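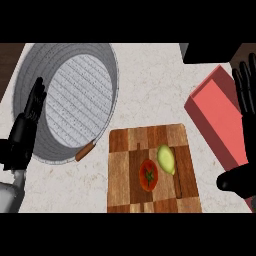

2025年11月9日(日) くもり、夕方から雨。カーディガン、後ろ身頃まで来てまた止まってる。肩のヨークをどうするかがずっと決まらない。編み図どおりならただのガーター、でもそれだと前に編んだのと同じ顔になる。斜めの線を入れたい、と昨日の夜に急に思って、方眼紙を出してきて、消して、また書いて。イメージはグリルっぽいフライパンの底。白い大理石模様の台に丸い灰色のがあって、内側に斜めの溝が左上から右下へ平行にずーっと入っている、あの感じ。ふちが明るい灰色で、底はもっと白っぽい灰。これ、配色としてもいい。ふちの灰色を前立てと衿、底の白っぽいほうをヨーク。溝は裏目で沈める。左上から右下だから右上交差を段ごとに1目ずつずらす…で合ってるはず。毎回ここで混乱する。右上なのに線は左に倒れる。紙に大きく矢印を書いて冷蔵庫に貼った。

朝。8時すぎに起きて、コーヒー、トースト。洗濯機まわしてる間にスワッチ。針は4.0mm。交差が入ると横に縮むのを忘れていて、10cm角のつもりが横だけ9cmちょっと。もう一枚、今度は目を増やして。こっちはいい。いいけど硬い。交差を毎段やるからだ。2段に1回にしたら線の角度が立ってしまって、フライパンっていうより雨樋。うーん。でも着るものだから柔らかいほうが大事。角度は妥協。いや、まだ保留。

糸のことを書いておく。あとで絶対忘れるので。
本体はBárányの並太、色は炭みたいな濃い灰。7月にVellsideの夏のセールで買ったやつ。あの店は夏に毛糸を安くするのがえらい。汗だくで毛糸を触って、こんなの編む日が来るのかと思いながらレジに並んだ。パターンの指定が全部で1,533m。ちゃんと足りるように買った、はずなのに、ヨークを交差模様にすると糸を食う。食うんですよ交差は。しかも色を変えるなら本体の濃い色は余るし、薄い色は新しく要る。計算ができてるようでできてない。いつもそう。

で、昼前に電卓。ヨーク分、衿と前立て分。ガーターで編む場合の使用量から、スワッチの重さで割り戻して、少し足して。キッチンの秤が1g単位だからスワッチみたいな軽いものは誤差だらけ。2枚いっしょにのせて半分にした。これで正しいのかは知らない。出た数字が白っぽい灰のほうで5玉。ふちの灰はたぶん家の残りでいける。たぶん。引き出しの奥の、前のセーターのときのが残ってる。ラベルがないのでロット不明。日に当てて見くらべたら、微妙に青い。くもりだからよくわからない。晴れた日にもう一回。

昼、うどん。ねぎ切らしてた。卵だけ。

午後は後ろ身頃の続き。テレビつけっぱなしで、途中で減らし目を一回とばしてるのに気づく。気づいたのが12段あと。ほどくか、ごまかすか。しばらくにらんで、次の段で両端多めに減らせばいいかと思ったけど、脇の線がそこだけカクッとなるのが見えてしまって、結局ほどいた。はずした目が一つ、下のほうまで落ちて、かぎ針で拾って上げて、拾ったのが一段ねじれてて、また落として。こういうときに限って電話が鳴る。保険の案内。出なきゃよかった。

ほどいた糸はくるくるに波うっている。Bárányは縮れが戻りにくい気がする。前にPavholmを編んだときの糸はほどいてもすぐ伸びたのに。蒸気をあてるべきなんだろうけどアイロンを出すのが面倒で、そのまま編んだ。編み地がちょっとぼこぼこ。水通しで直ると信じる。

Pavholmの話。今回の編み図もPavholmのシリーズで、前のがラウンドネックのセーター、今度のが前あき。説明が丁寧なのはいい。丁寧すぎて長い。30ページ。印刷したら途中でインクが薄くなって、後半の袖のところが読めない。袖はまだ先だからいいとして、サイズ表の数字がかすれて8か3かわからないのは困る。スマホで拡大して、8だった。赤ペンで書き込み。作り目から衿まで、Mサイズの目数のところだけ全部まるをつけた。これ最初にやっておけばよかった。前回もそう思って日記に書いた気がする。

あとボタン。前立てを明るい灰にするなら、買ってあった黒っぽいボタンは浮くかも。並べてみる。浮く、というか、目立つ。目立ってもいいのか? 悪くない気もする。水牛っぽい、つや消しの。これを買ったときは全身濃い灰の予定だった。小さい白いのだとパジャマになる。ボタンは最後。最後に決める。前立ての穴の大きさがあるから本当は最後じゃだめなんだけど。

3時くらいにVellsideのサイトを見た。Bárányの白っぽい灰、在庫あるにはあるけど残り少ないの表示。色名がついてるだけで、画面だと生成りにも見えるし、水色がかっても見える。レビューに「思ったより黄色い」と書いてる人がいて、その次の人は「青みが強い」。どっちだ。実物を見に行くのが一番。でもVellsideまで電車とバスで片道1時間半。電車賃で1玉買える。

代わりにNornadthorpeの糸、という手もある。前に一玉だけ買って帽子にした。あそこの糸は羊くさくて、油が残ってて、編んでると指がしっとりする。好きなんだけど太さがちょっと細い。2本どりだと太すぎ。あと水通しのときに家じゅう羊になる。ベランダに干したらその日の洗濯物までにおいが移って、タオルに顔うずめたら牧場だった。白っぽい灰はあの染めてない毛の色がいちばん近いと思う。粒々の、細かい濃い毛がまざってる感じも。底に小さい黒っぽい点々があるフライパンのあれ、まさにああいう毛の混ざりかたなんだよな。悩む。

細いのは針を変えずにゆるく編めばいいのか。いや交差がだらっとする。だらっとした溝はだめ。ここは譲れない。じゃあBárányか。

夕方、雨の前に買い物。牛乳、ねぎ、豆腐、単3電池、あと洗剤は忘れた。電池は編み物用のライトの。手元が暗いと濃い灰の目がまったく見えない。濃い色で大物を編むと決めた夏の自分に文句を言いたい。帰り道で降られて、紙袋が底から濡れて、豆腐を抱えて走った。玄関で靴下まで脱いで、そのまま座りこんで、乾いた毛糸だけは触らないように気をつけながら牛乳をしまった。

夜ごはんは湯豆腐とごはん、昨日の残りのかぼちゃ。かぼちゃは煮くずれてほとんどペースト。

食後にまた方眼紙。ヨークの下のほうから線を始めるか、肩先から始めるか。左右対称にすると背中の真ん中で山になる。山にするか、片流れにするか。片流れのほうが溝っぽい。全部同じ向き。でも前あきだと、右前と左前で線が同じほうへ流れるわけで、着たときにちょっと傾いて見えないだろうか。色鉛筆で塗ってみた。灰色の鉛筆が短くて持ちにくい。塗ったら、傾いては見えない。むしろ対称にしたほうは急に民族衣装みたいになる。じゃあ片流れで決定。決定って書いておく。明日になってまた変えないように。

問題は減らし目。丸ヨークじゃなくて助かった。ラグランの線のところで溝がどう切れるか、片側は線と平行に近くなるから、減らし目に溝がのみこまれていく。反対側はぶつかって切れる。ぶつかるほうは気にならない。のみこまれるほうが汚くなりそう。端の3目を表目だけにして、額縁みたいにすればいい? 前のセーターの写真を見たら、あれも端2目が表目だった。2目でいいか。スワッチ3枚目、端に減らし目つきで編んでみること。

目の総数も書いておく。ヨークに入るとき、後ろ、袖、前を全部つないで、模様の分を増やして、という計算がまだ途中。あと増やし目をどの段に入れるか。いっきに増やすとひだになる。裾のゴム編みから身頃に上がるとき一度それをやって、腰まわりだけふくらんだ提灯みたいのができた。あれはほどいて正解。ほどく前に写真とっておけば笑えたのに。

Bárányの残りの長さも測った。かせのやつを椅子の背に巻いて、1周何cmで何周、というのを途中で数え間違えて、最初から。濃いほうの残りが754m。袖2本にはじゅうぶん。ポケットもつけられる。ポケット、要る? 編み図では「お好みで」。手を突っこむと伸びる。でも鍵を入れたい。裏を布にすればいいと前に何かで読んだ。ミシンを出すのか。出さないな。

手首が少し痛い。右だけ。交差のとき縄編み針を使わないで指でやるから変な力がはいるのかも。縄編み針どこいった。かばんの内ポケットか、ソファのすきま。ソファのすきまからは目数リングが二つと、飴の包みと、とじ針が出てきた。とじ針は危ない。縄編み針はまだ出てこない。

風呂のあとにもう一度Vellside見たら、残り少ないの表示がまだ同じ。かごに入れた。かごに入れて、送料を見て、閉じた。日曜は発送しないから今日頼んでも明日頼んでも同じ。明日の昼休み、外が明るければ窓のところで残り糸の青みをもう一回見て、それから注文。

やること
- 残り糸の色、昼の光で確認
- スワッチ3枚目(端2目表、減らし目あり)
- 編み図の袖のページ、印刷しなおし
- インク
- 洗剤
- 縄編み針さがす。なければ竹串でも

後ろ身頃はあと14段で脇の休み目。眠いので今日は4段だけやって寝る。→ 6段やった。0時半。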